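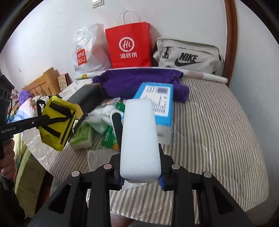

My sister-in-law told me the Flillero mattress pad would change my sleep inside a week, and that she had stopped waking up sore by the third night. She has said the same of two pillows and a magnesium spray, so I ordered one expecting very little.

Flillero Cool Rest Mattress Pad, queen
Bought from Onton, paid full price
Reviewed July 30, 2025

I have slept on it since May. The claim on the sales page is that it "resets" your sleeping temperature, and there is a chart with a blue line going down. The chart has no numbers on one side. I wrote to ask what it measured and got a coupon.

What you get is a quilted pad with an elastic skirt. It is comfortable enough. It takes the hard edge off my mattress, a firm Bloxham that I should have returned when I had the chance. Is it cooler than the old pad? For the first ten minutes, yes. After that I can't tell, and I tried swapping back to the old one for a few nights to be fair to it. My husband says he notices a difference, but he also sleeps with the window open.

The skirt is the best part. It holds on a deep mattress and hasn't popped off a corner yet, which I can't say for the Festbridge pad I had before this one. That one cost $38 and walked across the bed every night.

Washing is a chore. The tag says cold, low heat, and it took 2 full dryer cycles before the middle felt dry. The filling bunched near the foot end and I had to shake it out by hand - it never went completely flat again. If you don't have a big machine, plan on the laundromat.

As for the reviews, Onton shows some 3,000 of them, nearly all five stars. I read the first 200 and a lot were written within days of delivery. A pad is always nice for the first few days. I would like to hear from people who have washed it six times.

Three stars. Wait for a sale, and ignore the chart.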